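**Shared workshop notes: humidity and stored materials**

The Gerness building went over to the new ventilation schedule in February, and the readings since then are worth setting down for anyone who keeps stock on site. The fans now run for 6 hours overnight and shut off before the first booking. Daytime air exchange depends on the doors and on the two roof vents, which are opened by hand.

Relative humidity in the main room has moved more than it did under the old schedule. On dry days it falls quickly once the doors are open. On wet days it climbs through the afternoon and stays high until the fans start. Solid lumber can take that kind of daily swing fairly well, since moisture moves slowly through thick stock. Thin panels, paper, powdered adhesives and open spools of filament respond much faster.

The loggers store one reading at a fixed interval and write to a shared file. The last export held 3,835 readings from three units. Unit 2 sits too close to the compressor and reads warm, which pulls its humidity figure down. Its data should be left out of any average until it has been moved to the north wall.
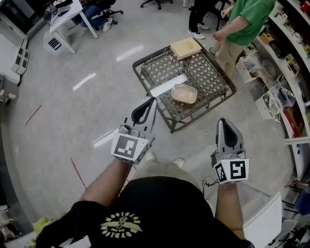
Materials on the open shelves need more protection than they are getting. A closed bin with a gasket and a 200 gram bag of silica gel will hold a low, stable humidity for several weeks if it is opened only now and then. A bin opened every day will use up the same bag much sooner. Indicator beads should be checked at each restock. Spent bags go in the tray next to the Hadetell drying oven, which regenerates them on its lowest setting. Do not raise the temperature to save time. The bag fabric softens and the seams open.

Hygroscopic glues are a separate case. Once a container of powdered resin has caked, drying does not bring it back, and the mixed glue will set weak. Write the opening date on the lid in marker. Containers with no date will be treated as expired at the next shelf check.

Sheet goods should be stored flat, or upright with full support along the back. A panel leaned at an angle with one face to the wall dries unevenly and takes a bow. Bowed panels can sometimes be recovered by turning them and adding weight, but the result varies with the core and the glue line.

The Gesarero cabinet in the back hall has a working door seal and space on its lower shelves. It is reserved for filament, veneer and paper stock. Liquids are not permitted in it, sealed or otherwise.

The next logger export is set for the week after August 5, 2025. Requests for raw data can be left in the Sani mailbox by the front desk. Specify the unit number and the dates needed.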